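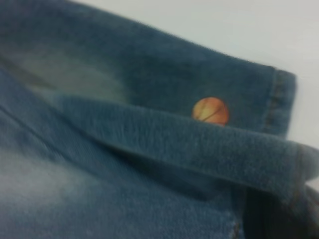 **Doseck présente son short en jean à taille élastique**

24 juillet 2022 — La maison Doseck a le plaisir d'annoncer la sortie de son nouveau short en jean pour enfant. Une première série de 500 pièces est disponible dans les boutiques Suner et El Ouafi.

« Nous avons voulu un vêtement que l'enfant peut mettre seul », explique Shufen Lü, responsable de la collection.

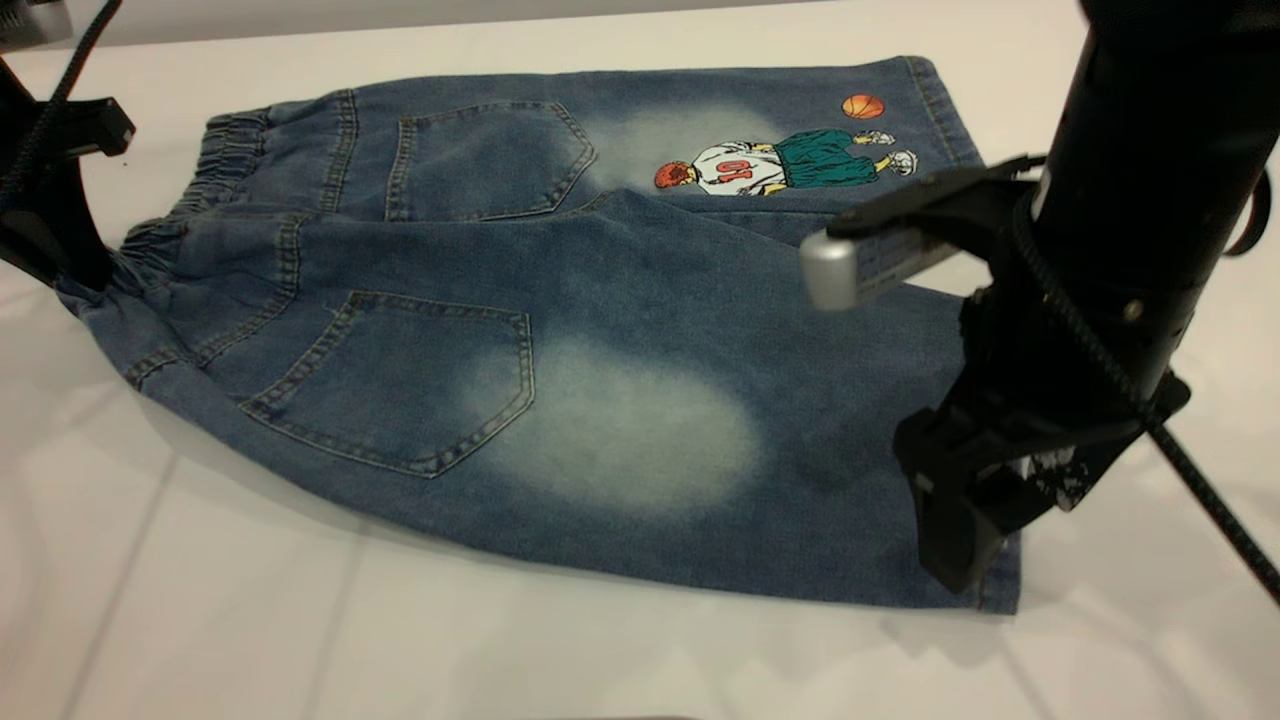 Le dessin a demandé à notre atelier environ 378 heures de travail. Le joueur de basket aux cheveux roux, avec son maillot numéro 10, est imprimé sur une jambe. Les deux poches arrière sont cousues avec un fil contrastant, et le bleu est délavé par endroits — chaque pièce sera donc un peu différente.

Contact presse : agence Grato.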